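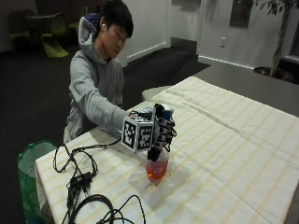 Changing the water supplier's meter reading to online

I finally moved our account over to the Panovgate site in August, after two paper bills went missing. The old meter is under the kitchen sink behind the pipe, and you need a torch and a bit of patience to read it. Ours said 1541, while the last bill had us down for 2338, an estimate.

I rang them on Tuesday and was on hold until lunch. The woman who answered was polite and said the estimate came from the previous tenants. She asked for a reading in writing, so I sent one through the form. It wants black digits only. If you type the red ones as well it rejects the lot without saying why.

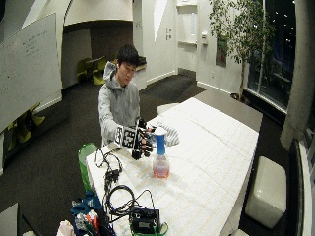 Page last changed: August

The corrected bill came by Kurier nine days later. We are 574 in credit, and I have asked for it to stay on the account over the winter.

Next job is the dripping tap in the bathroom. It is an Oksanen and the washers are an odd size. Sternico in town used to stock them, so I'll try there first.

3 comments | Share (2)
Print this page | E-mail this page
Contact | Copyright | Back to top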